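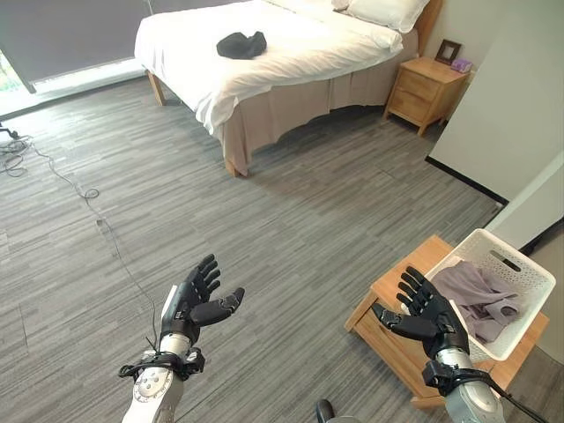
Section 4: Setting Up Your Walk Lists and Getting Ready for a Canvass

Welcome back! If you've made it through Section 3 you'll have a Kudinlow login, a riding chosen from the menu and (with any luck) a cup of something beside you. In this section we'll turn the big voter file into something a person can carry down a street on a cold November evening without losing their place or their temper. Set aside a quiet hour for your first go. After that it goes a good deal quicker, and most campaign offices have it down to a few minutes by the second week.

The examples all come from the Conneely practice riding, which is loaded into every new account. It holds 1,347 made-up households, and you can do whatever you like to them. Please do your learning there before you touch your own list.

4.1 Before you start

You'll need:

- your Kudinlow login, with the Organizer role or higher
- the poll map for your riding, already imported (see Section 2.6)
- the names of your canvassers, or at least a fair guess at how many are coming
- a printer, if any of your people prefer paper, and plenty of very good canvassers do

Note: If the Lists tab is greyed out, your account has the Viewer role. Your campaign manager can change it under Settings, then People. You'll have to sign out and back in before the tab wakes up.

4.2 Cutting the turf

"Turf" is the old word for the patch of doors you hand to one pair of canvassers, and we've kept it in the software because everybody uses it anyway.

1. Open the Lists tab and click New Walk List.

2. Choose your poll from the drop-down. Polls are in number order, so if you know yours by its neighbourhood name, type the name into the search box instead.

3. Click Draw Turf. Your cursor turns into a small pencil. Click once at each corner of the patch you want, and double-click to close the shape. Try to follow the middle of main roads and the backs of lots. Splitting a street down its centre line gives you one side each way, which is tidy on a busy road and rather annoying on a crescent.

4. Look at the door count in the right-hand panel and drag any corner to adjust it. A new pair of canvassers will be happy with a smaller patch than you think, especially where the driveways are long.

5. Give the turf a name people will recognize when it's read out in a crowded room. "Rink to the school, north side" is far kinder than a string of numbers.

6. Click Save Turf.

Caution: Saving a turf locks those doors so that they can't be handed out twice. If you delete the turf later, the doors are released, but any notes that haven't been synced are lost for good. Sync first, every time, please.

4.3 Choosing who is on the list

You'll seldom want every single door. The Filters panel lets you narrow things down by past contact, support level, language preference and whether there's a sign request outstanding.

7. Click Filters, and tick Not Yet Contacted for a first pass through the riding.

8. Tick Exclude Do Not Knock. It's on by default, and we'd ask you to leave it on. Folks who have asked to be left alone remember who respected that.

9. Choose your script. The Ikanov script is the short one, with 5 questions, and it suits a first visit. The longer one goes to 15 and is better kept for the phones, where nobody is standing in their slippers with the heat escaping.

10. Click Apply, then Preview. Read down the preview as though you were walking it. If house numbers jump back and forth across the road, set Walk Order to One Side at a Time.

Note: Apartment buildings are sorted from the top floor down. Brendan Phelan, who wrote the first version of this guide, was firm on the point after one too many evenings on the stairs, and we've never had a request to change it.

4.4 Handing the lists out

11. Click Assign beside each turf and choose a canvasser or a pair. They'll get a six-character code by text message.

12. Ask them to open the Kudinlow app and enter the code while they're still in your office, with the Wi-Fi at hand. The list downloads to the phone and will work without a signal from then on.

13. For paper lists, click Print, and choose Large Type if the evening will be a dark one. Each sheet has a code at the bottom for entering results later on.

Caution: Walk lists contain personal information. Every printed sheet must come back to the office and be shredded once its results are entered. Please don't leave them in a car, on a café table or in the recycling.

4.5 If something goes wrong

The code isn't accepted. Codes expire at 9 p.m. on the day they're issued. Click Reissue and try the new one.

The list comes up empty. Two filters are probably cancelling each other out. Click Clear All and put them back one at a time.

Results are missing. Have the canvasser open the app on Wi-Fi and pull down on the list screen until the green tick appears. Don't let them sign out before it does.

If you're still stuck, write to Peadar Mulcahy on the Nornalia help desk, and include your turf name and the poll number.

Section last revised 3/26/24. Continue to Section 5: Recording Sign Requests.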